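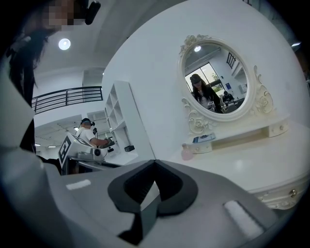

Brallon, September

Forum: Old Furniture > Painted pieces
Topic: Wax or topcoat on a white vanity?

revberg_rita: Hello all! I'm finally redoing my grandmother's vanity (carved legs, one little drawer that sticks every summer) and I can't decide between clear wax and a water-based topcoat. My daughter will use it daily, hairspray and all.

zengfan13: Wax, every time. It's so soft to the touch, and you can freshen it up in an afternoon. 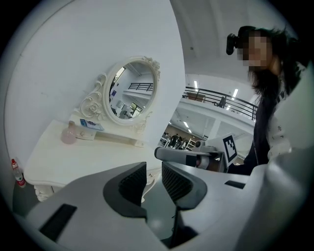 Maksym Vakulenko, section moderator

I'll have to disagree with my friend above. Hairspray leaves wax gummy, and I've stripped 2 tops that went that way. Go with thin topcoats, a light sanding between them, and leave it alone for 7 days before you put anything on it.

zengfan13: Seven days! Mine was back in use the next morning, Maksym, and it still looks lovely.

illia_kushnir: Could you split it? Topcoat on the top, wax on the legs, where a brush loves to leave drips in the carving.

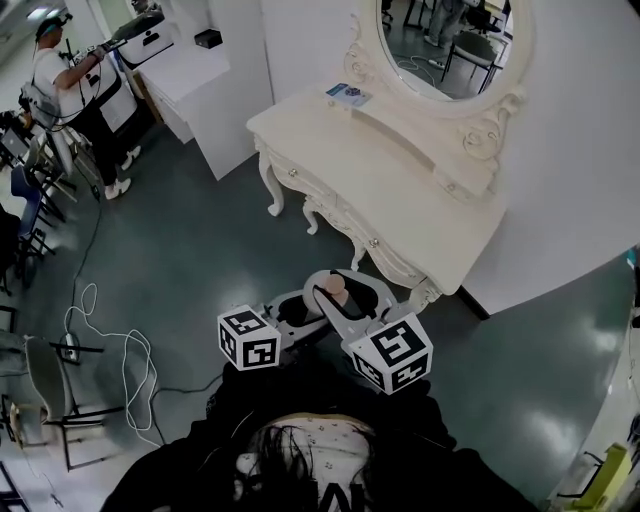

Page 2: The sticky drawer

revberg_rita: Splitting it sounds just right, thank you Illia! Now, about that drawer...

illia_kushnir: Rub a plain candle along the runners first, and please don't plane anything until the weather turns dry.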